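Pelier Shelf Restock Demonstrations – Data Card

Version 2
Maintained by the Plerkimby Manipulation Group
Contact: Yamila Godoy, dataset maintainer

Summary

Pelier is a collection of teleoperated demonstrations of a two-armed robot handling packaged drinks and snacks on a tabletop. Each episode was recorded while a trained operator controlled both arms remotely. The collection is intended for research on imitation learning, in particular on tasks where one arm must work close to objects that the other arm has already placed.

The release contains 1,212 episodes. Of these, 370 carry step-by-step text labels written by a second person who did not operate the robot. The remaining episodes carry a task instruction only.

Tasks

Episodes are grouped into families according to the instruction given to the operator before recording.

Basket loading. Bottles are moved from the table into an open-front wire basket and left upright.
Basket unloading. The reverse of the above. Bottles may be set down anywhere within reach.
Snack placement. Bags are laid on or across the basket, or moved from it to the table.
Rearrangement. Items already in the basket are moved to match a written instruction.

Instructions are short and use everyday words, for example "put the green bottle in the basket." Operators were free to choose which arm to use unless the instruction named one. Both arms may be active at the same time.

Collection procedure

Operators used the Derese control station, which maps the motion of two hand-held controllers to the two arms. The grippers are opened and closed with a trigger on each controller. Operators viewed the workspace through the head camera during recording and did not have a direct line of sight to the table.

Each operator completed a practice period before contributing to the release. Practice episodes are not included. Recording began when the operator pressed the start pedal and ended when the operator released both controllers. Episodes in which an emergency stop was triggered were removed.

The starting layout was changed between episodes by a floor assistant. Layout sheets were not followed strictly, and users should not assume that starting positions are evenly distributed over the table.

Contents of each episode

Head camera video
Joint positions for both arms
Gripper opening for both arms
Controller input, with time stamps
Task instruction
Outcome flag, entered by the operator
Step labels, where available

The outcome flag records whether the operator considered the instruction to have been carried out. It was not checked by a second reviewer. Episodes flagged as unsuccessful have been kept, as they may be useful for work on failure detection.

Objects

The objects are ordinary retail goods: soft drinks in plastic bottles and potato chips in bags. Packaging differs in color and printing, and cap colors vary among bottles of similar appearance. Instructions that refer to a bottle by color can therefore be ambiguous – users who train language-conditioned policies should review these episodes before use.

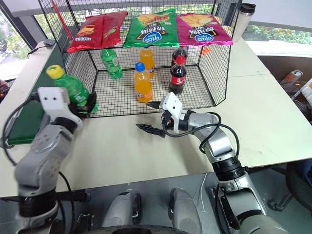 Wire mesh presents a known difficulty for depth estimation, and no depth data is supplied with this version. Bottles standing one behind another may be partly hidden from the head camera. Step labels were written from the head camera view alone, and labelers were instructed to write "unclear" where a grasp could not be seen.

Lighting

Daylight reaches the workspace through windows and was not controlled. Brightness may change within a single session. Sessions recorded on Thursday afternoons were held with the blinds partly lowered and are marked in the session notes.

Recommended splits

A held-out set of 400 episodes is listed in the file named heldout. It was drawn by session, so that no session appears in both training and evaluation. Published results should state whether this split was used.

Limitations

The collection covers one robot model and one site. It should not be used to support claims about safe operation near people. Operator skill varied, and some episodes contain pauses or repeated grasp attempts that were left in place.

Access and corrections

Access is provided through the Trulter repository after acceptance of the research terms. Errors in labels or time stamps should be reported to the maintainer with the episode number. Corrections are collected and issued with the next version – files already released are not altered.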